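旧掌机的电池，与一份迟到的维修手册

一台掌机用到第五年，毛病通常从电池开始。先是满电撑不过一个下午，然后是电量显示从百分之四十直接跳到关机，最后后盖微微鼓起来，平放在桌上会打转。

Primo Gatti 手里的那台 Triner 就走到了这一步。他在一所中学教地理，掌机是上下班坐车时玩的，里面存着1,000多个小时的进度。二月里他联系了厂家的售后，得到的答复是这一型号已经停止维修，可以折价换购新机。存档不能转移，因为旧机的存档写在机身内存里，没有云端备份。

“我没想要新机，”他说，“屏幕是好的，按键是好的，就一块电池。”

他后来在一个叫 Skundimik 的论坛上找到了办法。论坛里有人把整台机器拆开拍了照，螺丝按位置画在纸上，哪一颗长、哪一颗短都标了出来。Gatti 照着做，第一次花了一整个晚上，装回去以后左肩键不灵，第二天晚上又拆了一遍，发现是排线没有插到底。

这类事情在十几年前并不稀奇。那时的掌机后盖上就有电池仓，一枚硬币就能拧开，电池在超市的货架上能买到。后来机器越做越薄，电池换成了贴在中框上的软包，电池仓取消了，螺丝也换成了三角形或者五角形的。厂家的说法是为了结构强度和安全。这个说法有一部分成立，软包电池被尖锐的东西戳破确实会起火，把它放在用户随手能打开的地方并不合适。

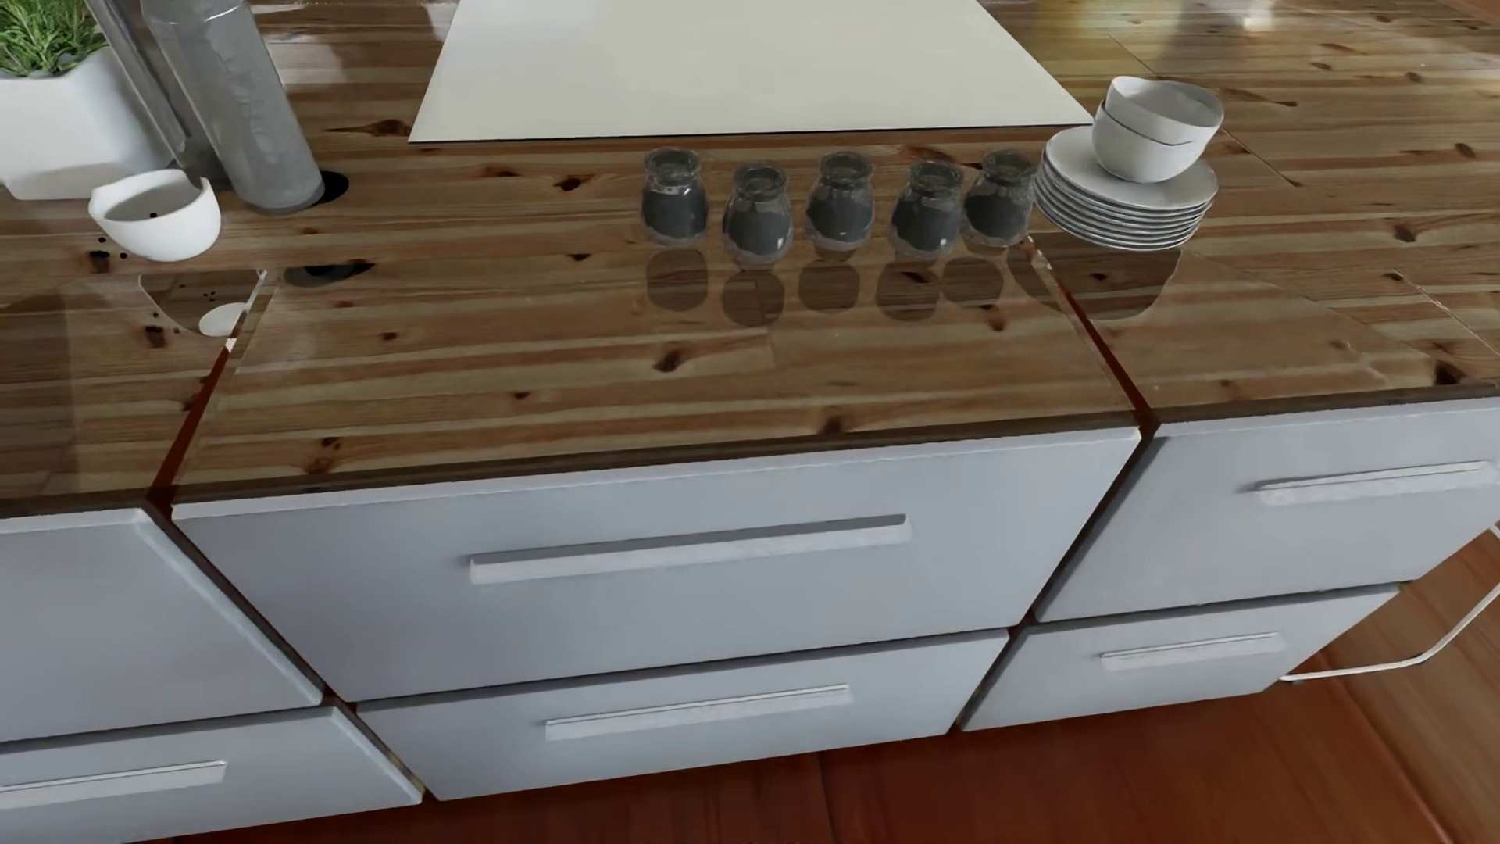

零件从哪里来

拆机本身不难，难的是买到对的零件。

Fiorella Fiore 在一条老街上开修理铺，店面很窄，柜台后面的抽屉按机型贴着标签。她每个月经手的掌机里，电池问题占四成，摇杆漂移占三成，剩下的是充电口、风扇和屏幕。她的货有三个来源：原厂拆机件，第三方新品，还有就是从报废机上取下来的旧件。

拆机件最贵，也最不好估计寿命。一块标着“原装”的电池可能在仓库里放了四年，容量早就掉下去了。Fiore 的做法是到货以后先充满，再用放电仪跑一遍，低于标称八成的退回去。第三方新品里她用得最多的是 Gentile 的电池，理由是尺寸准，背胶的位置和原厂一致，不用自己裁。

“便宜的我也试过，”她说，“厚了不到半毫米，后盖能扣上，但是屏幕中间会有一块水波纹。客人第二天就回来了。”

摇杆的情况好一些。漂移多半是碳膜磨损造成的，换一个新的摇杆模块就能解决，工具只要一把螺丝刀和一个镊子。现在有用磁感应代替碳膜的模块，价钱是普通模块的2倍，理论上不会磨损。Fiore 会把两种都摆给客人看，大部分人选普通的，理由是机器本身也未必再用很多年。

风扇最容易被忽略。机器发烫、掉帧，很多人以为是芯片老了，送来一拆，扇叶上裹着一层灰。清灰不收零件费，只收工时。有时轴承已经磨偏，转起来有沙沙声，这种就只能换。 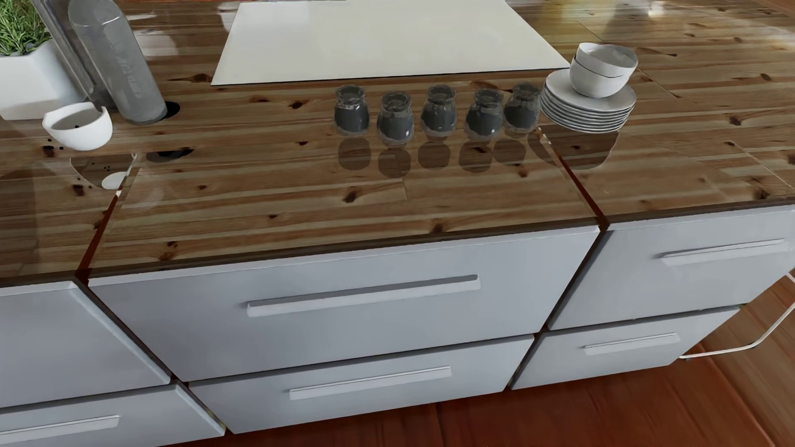
木质台面上的绿植、玻璃瓶和白色小碗

手册为什么重要

Gatti 在论坛上看到的那份拆机说明，是用户自己摸索出来的。厂家当然有正式的维修手册，里面有每颗螺丝的扭矩，有主板上各个测试点的电压，也有更换屏幕之后怎样校准触控。这份手册只发给授权网点，型号停修以后，授权网点也不再保留。

去年有一家做老机型配件的小公司 Rultier 开始编自己的手册。他们的办法很笨，每个型号买来几台坏机，一台一台地拆，量，记录，再装回去。编到现在，一共出了40个型号，全部放在网上免费下载。公司靠卖配件维持，手册里会注明每个零件的规格，不强制买他们家的。

手册的写法很朴素。每一步一张图，图下面写用哪把螺丝刀，拧几颗，哪里有排线，排线是往上掀还是往外抽。编写的人认为最有用的一页是“常见的装回错误”，里面收了读者来信里反复出现的问题：电源键的小垫片掉了，喇叭线压在螺丝柱下面，长螺丝拧进短孔顶坏了主板。最后一项没有办法补救，所以用了加粗的字。

Fiore 现在也用这套手册，遇到没修过的型号会先打印出来。她提过两处错误，一处是触控排线的方向，一处是螺丝长度，都在下一版里改了。

自己动手之前

打算自己换电池的读者，有几件事要先做。

存档能导出的先导出。有些机型拔掉电池以后系统时间会归零，依赖时间的游戏会受影响，开机后先把时间校准再进游戏。

电量放到两成以下再拆。鼓包的电池不要撬，也不要用热风枪直接吹，背胶可以用少量异丙醇从边缘渗进去，等几分钟，再用塑料片慢慢推。如果已经闻到甜味或者溶剂味，停手，把机器拿到通风的地方，联系回收点。

螺丝刀买合适的。十字螺丝有两种很像的规格，用错的那一种能拧动前两颗，第三颗就滑丝了。滑丝以后能用的办法不多，垫一条橡皮筋再拧有时管用，不行就得钻掉。

螺丝按拆下来的顺序放在纸上，纸上画机器的轮廓。磁性收纳垫也可以，价钱不贵，但是不要把主板搁在上面。

装回去之前先不扣后盖，接上电池开机，把每个按键、两个摇杆、喇叭、充电都试一遍。确认没有问题再关机，断开电池，理好线，扣盖，上螺丝。 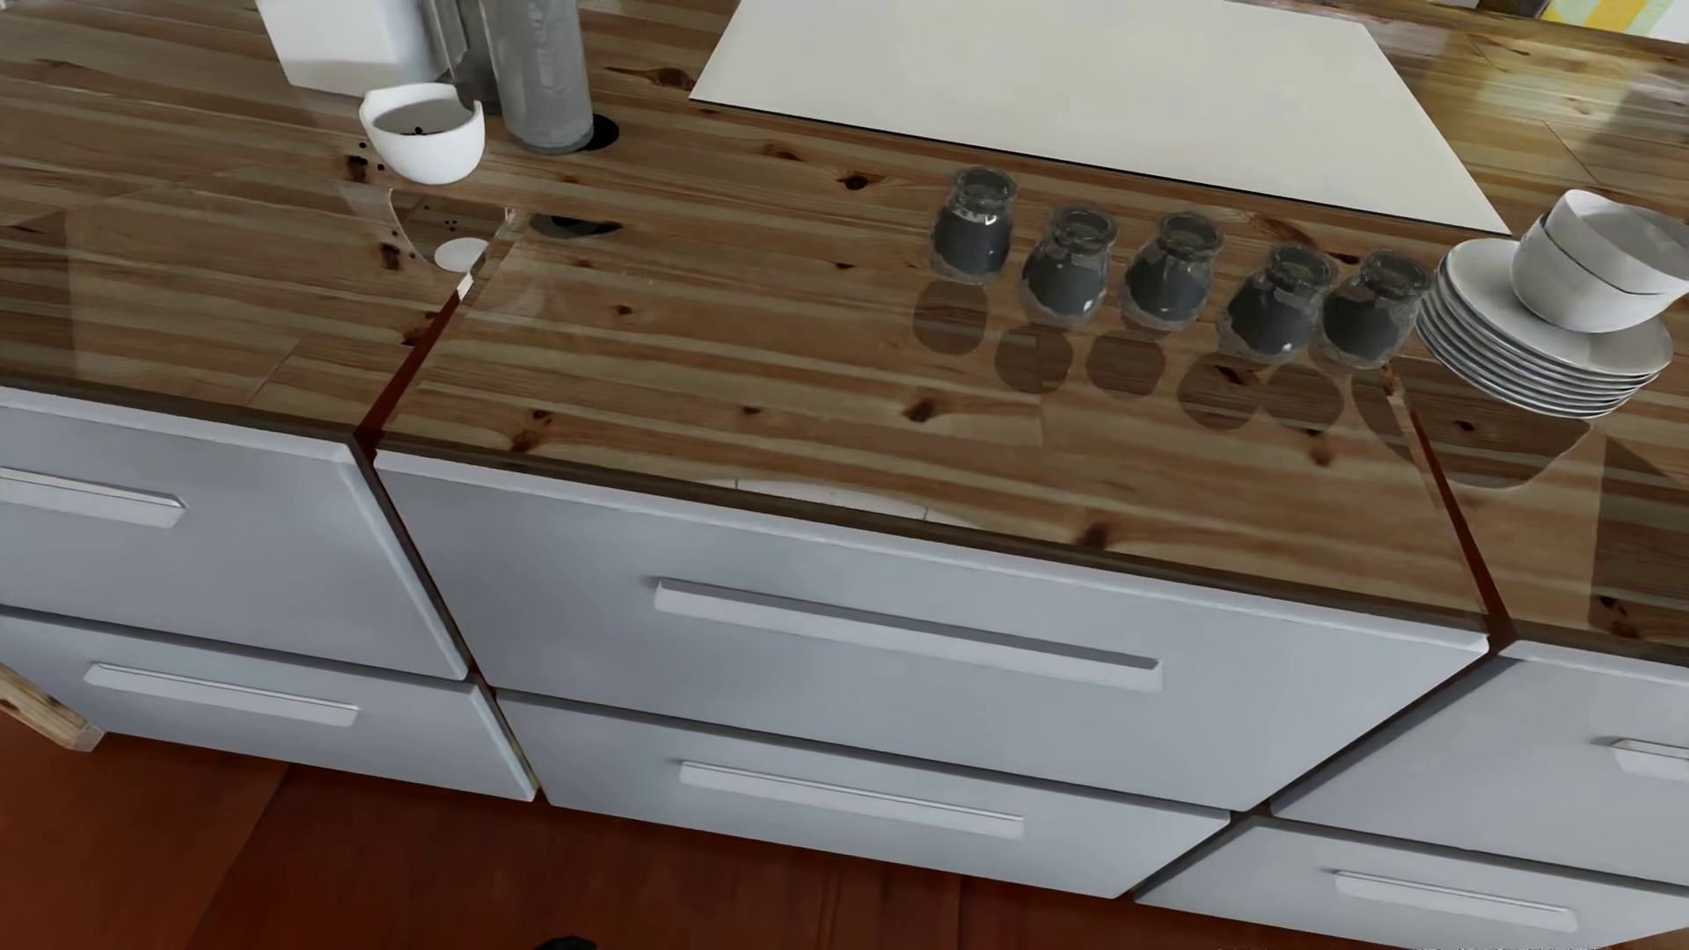 浅色松木纹台面，表面为高光清漆

换下来的旧电池

旧电池不能扔进普通垃圾桶。电极用绝缘胶带包好，单独装袋，送到有标识的回收点。Fiore 的店里有一个铁皮桶，里面垫着干沙，装满就联系回收公司来取。附近的人自己换完电池也会送到她这里，她照收，不收费。

Gatti 的 Triner 换完电池以后，满电能玩五个小时，和刚买时差得不多。后盖右下角有一道撬痕，是第一次拆的时候留下的。他后来又替一位同事换过一块，用时四十分钟。那位同事的机器左摇杆也开始漂移，零件已经订了，还在路上。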